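2023-10-20
By paperbagtraveler

I have wanted to see the inside of the Flirnuretti cracker factory ever since I moved to this side of the state, mostly on account of the smell. If you've ever driven past Lorgate with the windows down you know the one I mean: toast, a bit of onion, something sweet at the back of it. They open the place up to the public one afternoon a year and I've missed it every single time (once because I had the flu, once because I wrote it down for the wrong month). This year I put it in my phone in April and I went!

First, parking. The main lot was full by the time I got there, so they were waving everybody down to the gravel field behind the warehouse. Wear real shoes. I had on my nice flats and by the time I reached the gate they were gray. There's a sidewalk for most of the way but it stops at the truck entrance for some reason and then you're on your own.

At the gate they give you a hairnet, a pair of foam earplugs and a paper sticker with your group number, and if you have a beard you get a net for that as well. My group was 24 and we waited in the old canteen until we were called. They take off-season groups too, by the way, but only schools and clubs, so if you're one person with a curious nose you have to come on the open day.

The tour starts in the flour room, which I expected to be the boring part and which I could have stayed in all day. The flour comes in by tanker and gets blown through pipes up into the silos, and you can put your hand flat on the pipe and feel it going past. It's a sort of shiver. Our guide had worked in that building her whole life and said she could tell by the sound when a tanker was almost empty. I stood there trying to hear it. All I could hear was my own earplugs.

Then the mixers, then a long wait on a metal staircase while the group ahead of us took their time, and then the oven. I don't know what I was picturing. A big version of mine, I guess? It's a tunnel, and it runs the whole length of the building. The dough goes in one end as a flat pale sheet and you walk alongside it, and there are little windows every so often, and at each window it's a shade browner and a bit more bubbled. By the last window they're crackers. They come out at 800 a minute on the big line, and they don't stack up neatly like I thought they would, they sort of shuffle down the belt like people leaving a ball game.

You get handed one straight off the belt. Oh my gosh. It was still hot and it hadn't been oiled or salted yet, and I'd honestly buy them that way. I asked if they ever sell them plain and was told people ask every year and the answer is no, they go stale in a day.

After the oven you see the salting (a drum, very loud, keep the earplugs in) and then packing, and that's where my group really slowed down. I had never thought about how a cracker gets into a bag. The film arrives flat on a huge roll, gets folded around into a tube, sealed up the back, then pinched shut across the bottom, filled, and pinched shut again across the top. So every bag on the shelf has three seams, and now I can't stop looking for them. I turned over everything in my kitchen that night. Pasta, frozen peas, the good chocolate. Seam, seam, seam. The guide said the seal up the back is called a fin if it stands up and a lap if it lies flat, and a man in our group who clearly knew all this already nodded very hard.

It's made me a pest around other people's snacks as well. Any table with packets on it and I'm in there turning them over to see the backs. Lengthwise seam, crimp at each end, the address in the small print. One white one I looked at had an address all the way off in Shandong, with the postal code and a phone number.
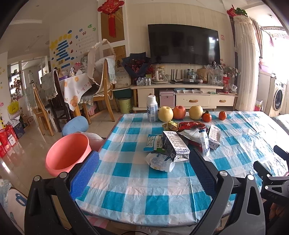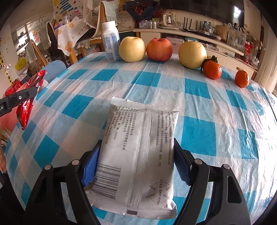
Factory Visits & Open Days

Okay, back to Lorgate. The tour itself takes two hours if you don't dawdle, and it lets you out into a yard with a tent and some picnic benches. There was a brass band from the high school, and they were good! They did a medley of TV themes and then did it again when the next group came out.

The Qudah truck was parked by the fence doing flatbreads with eggplant and a green sauce, and it had the longest line of anything there, longer than the line for the tour. Get in it anyway. I had mine with extra sauce and a lemon soda and sat on the curb. There was also a burger stand which I can't tell you anything about, and a coffee cart that ran out of milk.

Inside the tent they had old tins and wrappers from the company's early days laid out under glass. The logo used to be a goose. I have no idea why they got rid of the goose. There was a whole case on Prondiden, the rye crispbread they made before the war and quit making when the rye supplier went under, and the tin is gorgeous, dark green with a yellow border. My grandmother kept buttons in one exactly like it. I stood there for a good long while and another lady came up beside me and said her mother kept sewing needles in hers. They really should bring it back, or at least sell the tin.

Now the factory shop. It's a trailer, it takes cards, and it's only open to people with a group sticker, so don't peel yours off like I did. (They let me in. The hairnet was proof enough.) The broken crackers come in plain clear bags and cost next to nothing, but they go fast, and the onion ones were gone before I got to the front. I came home with sesame, black pepper, and a bag of mixed ends that turned out to be mostly sesame too. There's a raffle at the register as well. My ticket was 547 and I won nothing.

A few things if you're thinking of going. The staircase by the oven is open metal, you can see right down through it, and there's no other way around on the regular tour. If that's a problem, ask at the gate and they'll take you across the ground floor, where you miss one of the little windows and that's all. It's very warm in there, so leave your coat in the car. Kids have to be tall enough to see over the rail. No strollers past the canteen. And the restrooms are at the start and at the finish with nothing in between, so plan ahead of that lemon soda.

I still have half the black pepper ones left and the car still smells like toast. Next year's date goes up on the board by the truck entrance, and I've asked my neighbor to drive past and check it for me.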